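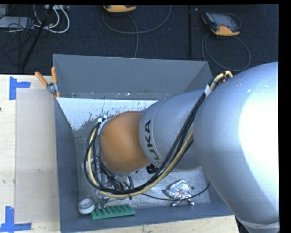

Trekitz bin picking demonstrations

Welcome, and thank you for stopping by! Trekitz is a set of 695 demonstrations of a robot arm being guided, by hand or by remote control, through the job of reaching into a deep bin and taking out one item. Jayson Agbayani did most of the guiding and Noemí Escobedo checked every recording afterward - a slow job, and we are very grateful to her.

What you get

Each demonstration has its own folder, with the arm's joint positions, the gripper commands and the video from a fixed camera. The file notes.txt says which of the two ways of guiding was used.

Before you train

Please hold back folders whose names end in 8, as we do, so that our results can be compared. Version 2 fixed the gripper timing, so if you still have the older copy from 02/10/2020, do download it again.

Questions are always welcome - write to Noemí through the Hinojosa project page.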